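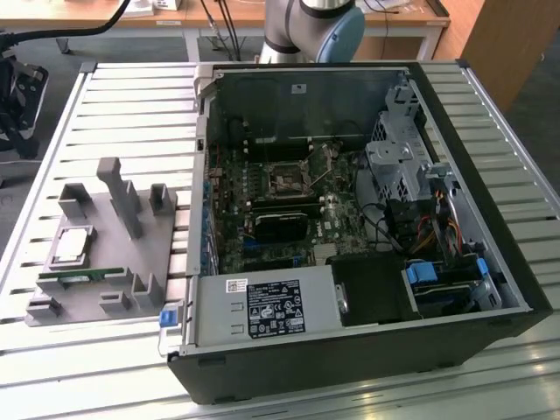 Tower on its side, cover off, printed fixture plate to the left.

Fandwood Forum > Automation > Rules and good practice
Thread: Written rules for PC teardown cells -- worth anything?

slotnut
We're supposed to adopt the Mikent checklist for the bench by January. I've read it twice. It has 4 pages on signage and one line on static. The line says "observe ESD precautions." Which ones? Our table is bare aluminum extrusion and I can't find anybody who will tell me whether it's bonded to ground or just looks like it ought to be.

pritel_bench
Bare metal is a bad work surface for live boards even if it is grounded. The path is too easy. You want a dissipative mat with a resistor in the ground lead. The mat goes under the fixture plate too.

slotnut
So the plate is printed plastic sitting on a mat. What does the mat do for a board that only touches plastic?

pritel_bench
Not much. Print it in a dissipative filament.

greylatch
And then measure it. We bought a spool sold as ESD safe and one of our plates read over 1000 times what the seller claimed. Same spool, different nozzle temp, different reading. I don't trust a rule that says "use approved material" and stops there.

dobre_fan
You're all overthinking this. These are scrap office towers. The Dobre cell did 200 of them with no mat and no trouble.

greylatch
No trouble that you tested for? Did anyone power the boards up later?

dobre_fan
Some of them.

greylatch
Right.

slotnut
Second gripe. The checklist lets the arm work on the case with the power supply still installed, as long as the cord is out. I'd want the supply out first, by hand, and a wait time written down. "Unplugged" is not a procedure.

dobre_fan
Pulling the supply by hand is half the job. Why have an arm at all?

pritel_bench
I'm with dobre_fan on that one, sorry. Cord out, hold the power button, wait, start. Leave the supply sealed and the risk is small. I'd worry more about an open socket with the lever up -- one dropped screw in there and the board is junk.

slotnut
Then put the socket cover in the checklist. It isn't there. I looked.

greylatch
Send them the list of what's missing. I sent mine last time and got a new sign.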